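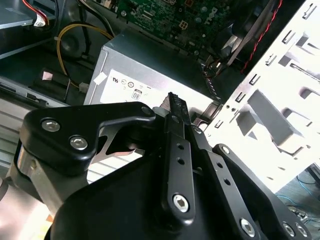

Old desktop: keep it going or let it go?
Gundham Village Forum > Home and Hobbies

teapot_lid
Hello all, and sorry in advance for the length! My old tower has got so slow that I can put the kettle on, feed the cat and come back before the post has loaded. I only use it for letters, family photos and the bird club accounts (1,207 photos at last look, mostly of the same robin). The shop in Larano wants to sell me a new one, very nicely, but I do hate throwing out a thing that still works. Would more memory help, or am I being sentimental?

fennel17
Not sentimental at all, I'd have a go. Mine was just the same and the extra memory made it a pleasure to use again. I spent £35 on a second-hand pair and fitted them after supper one night in November, with the case laid flat on the kitchen table and a good lamp.

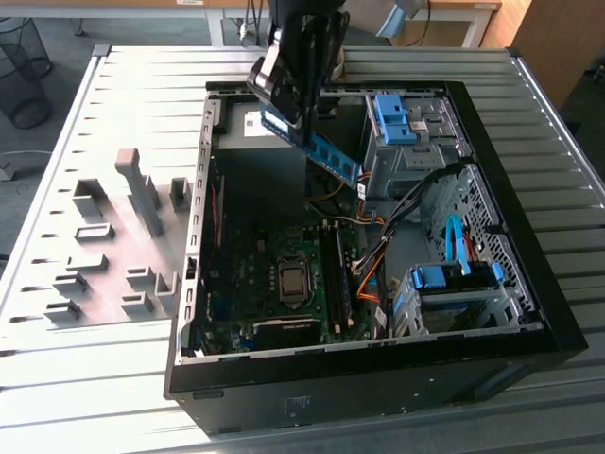 Memory module held over an open case

Do check which kind your board takes before you buy, as the notch sits in a different place on the older sort and it simply won't go in.

purus_lane
I'm going to be the grump here, I'm afraid. Memory is lovely, but if there's still a spinning disk in there you'll hardly notice it. Change the disk first. And I wouldn't spend a penny until somebody has thought about the power supply, which gets tired like the rest of us.

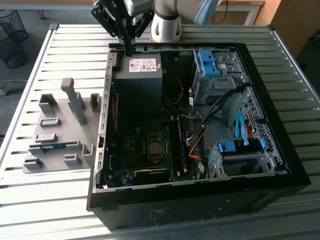
Do I need to unplug it at the wall before I take the side off?
Switch it off, pull the plug out, then press the power button once and wait a bit before touching anything inside. Leave the power supply itself shut, whatever you do.

teapot_lid
Thank you both, that's very kind, even if you don't agree! So it's the disk or the memory, and my purse would rather it wasn't both.
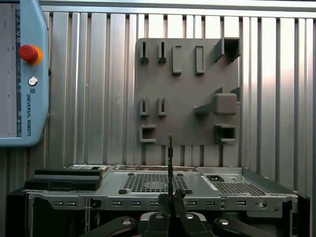
sam_and_biscuits
I'm with fennel17, for what it's worth. See how much memory is in use on an ordinary morning with your usual things open. If it's nearly full, start there, and if it isn't, purus_lane gets to be smug.

purus_lane
I shall be, too. Copy the robin somewhere safe first, please, whichever you choose.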